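Choosing a sample size for a tolerance stack

28 August 2021

Last time I set out how I write down a tolerance problem before running any numbers. Debora Guerra wrote in to ask the obvious next thing, which I had skipped: how many samples do you run, and how do you know when to stop? I gave her a short reply by email and then spent two evenings finding out that part of it was wrong. What follows is the longer reply.

The case is the hinge bracket I have used before. Five dimensions add up to a clearance between the pin and the inner face of the housing. If the clearance drops below zero the parts will not go together. Each dimension has a mean, a spread and a shape, and the clearance is a plain sum with signs. The sum is linear, so with normal inputs you can get the answer with a pencil. I keep it as a test case for that reason. If the sampling run does not agree with the pencil, the sampling run is at fault.

The tool is Clorach, run from the command line. I have it set to write every sample to a text file, one row per sample, with the five inputs first and the clearance last. That makes large files. It also means that I can go back and check a strange value without running the whole job again, and I have needed to do that more often than I would like.

Start with 1,000 samples. That was the figure I gave Debora, and it is fine for the mean and the spread. On the bracket, the mean clearance from 1,000 samples sat close enough to the pencil value that I would not argue over the difference, and so did the standard deviation. If those are all you want, stop there and go home.

It is not fine for the tail. The standard error on a failure probability p from n independent samples is the square root of p(1 - p)/n. Put in a p of one in a hundred and an n of 1,000 and you get a standard error of close to a third of the value you are trying to find. Put in a p of one in a thousand and the standard error is as large as the value. You expect a single failure in the whole run, and you may well get none. Getting none tells you very little, but it prints as a probability of zero, and zeros have a way of being copied into reports.

I know the formula. I have known it for years. I still told Debora that 1,000 would do, as I was thinking about the mean and she was asking about the tail. Myfanwy Jenkins spotted it in the copy I had sent her, and her note consisted of the formula and a question mark.

There are three ways out, and I have used all of them on the bracket.

The first is to run more samples. For a sum of five numbers this costs next to nothing and there is no reason to be clever. The error falls with the square root of n, so to halve it you need four times the samples. For a model that takes a minute per run, this is where the trouble starts.

The second is to sample more evenly. Latin hypercube sampling cuts each input's range into slices of equal probability and takes one value from each slice. With 600 samples arranged this way the mean of the bracket clearance hardly moved between repeats. The tail gained far less. I have seen people claim large savings for tail work on the strength of how steady the mean looks, and I would not rely on that without checking it on the problem in hand.

The third is to move the sampling to where the failures are. You find the most likely failure point, shift the sampling density so that it is centred there, and weight each sample by the ratio of the true density to the shifted one. For a linear limit with normal inputs this works very well. For anything with more than one failure region it can miss a region altogether and report a small error while doing so. Lorraine Tindall has an example with two failure regions on opposite sides of the mean, and the shifted run finds one of them and returns half the right answer. The error estimate looks excellent.

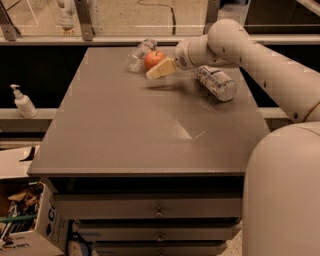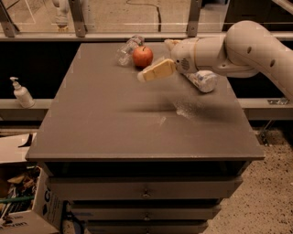 Grey table, white robot arm.

Now the stopping rule. I used to fix n at the start and report whatever came out. I now fix the target error and let n follow from it. In practice I run in batches, and after each batch I work out the coefficient of variation of the estimate, which is the standard error divided by the estimate itself. When that is below one tenth I stop. For small p the number of failures you need is close to one over the square of the target, so one tenth means a hundred failures. Counting failures is easier to remember than counting samples, and it works for plain sampling whatever the model is.

Two cautions on this.

Stopping on a rule that looks at the data brings in a slight bias. With a hundred failures it is too small to matter. With five it is not. Set a minimum number of batches and do not look at the result before then.

The batches must also be independent. Clorach takes a seed from the input file, and if you copy the input file to make the second batch, the seed goes with it. You then get the same samples twice, the pooled error shrinks by the square root of 2, and nothing has been learned. I did this last October. The giveaway was that the mean agreed to every printed digit. I now have a short script that reads the seed out of each batch file and refuses to pool any that match.

Ketsara Bunnag asked whether the choice of input shape matters more than any of this. For the bracket, yes, by a wide margin. I swapped one of the five dimensions from a normal to a uniform shape with the same mean and spread, and the tail probability moved by more than the sampling error on even my smallest useful run. The uniform has hard ends, so the far tail shrinks. Which shape is right depends on how the part is made and whether someone sorts the parts before they are shipped. If the supplier takes out everything beyond the drawing limits, a normal is wrong at just the place you care about. More samples will give you a steadier figure for the wrong model.

So the order I would now suggest is to settle the shapes first, run a small batch to find the rough size of p, and then work out n from the target error. If n comes out too large to afford, look at the shifted method, and check it against plain sampling on a simpler version of the problem before you trust it.

The input files for the bracket are unchanged from last time except for the seed line, which now carries a comment telling you to edit it. Ankica Milošević has pointed out that my units line says millimetres while two of the spreads were typed in hundredths. She is right, and the corrected file is up. The clearance figures in the previous post were worked out by hand from the drawing and are not affected.

Next I want to look at correlated inputs. Two of the five dimensions are cut in the same set-up, and I have been treating them as independent, which I doubt they are.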